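Stick electrodes keep sticking on restart - Ledholm 121

Forum: Welding and Cutting > Machines and Consumables

tbarrow_fab
Posted June 9, 2000
I have a Ledholm 121 that I bought used. Runs fine once it's going, but every restart on a half-burned rod sticks. Fresh rods light first try. Rods are Kerslake, from a can opened last August and kept on a shelf in the shop. Machine is on 220, short leads. Is this the rods or the welder?

millscale
Rods. Ten months in an open can is too long for low hydrogen. Buy a new can and see.

oxbow72
Disagree. Damp rods give you porosity and a rough arc, but fresh ones are lighting for him out of the same can. A half-burned low hydrogen rod gets a glassy cap on the tip and the core burns back up inside the flux. Drag it on a file or a piece of scrap before you restart.

tbarrow_fab
I have been tapping it on the bench. Tapping breaks the flux off the side and then it sticks worse.

oxbow72
Right, don't tap. File it flat.

millscale
I still say he should not be running those rods on anything that matters. Put them in an oven or use them for practice.

dualshield
Both can be true. Also check the hot start. My 121 has the knob inside the side cover and it was turned all the way down when I got it. The bigger Madora 300 has it on the front panel.

tbarrow_fab
Found the knob. It was at minimum. I'll turn it up and try tonight.

ridgeline_weld
What are you paying for Kerslake? Prarkik wants 910 for a pallet and the shipping is on top of that.

millscale
Start another thread for prices please.

dualshield 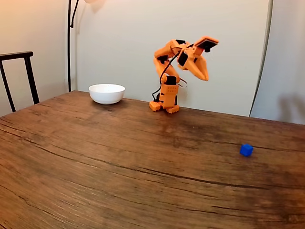
Orange arm on the wood table

tbarrow_fab
Turned the hot start up to the middle and filed the tips. Three restarts, no sticking. Don't know which one did it.

oxbow72
Put the knob back down and try a filed tip. Then you'll know.

millscale
And get a new can.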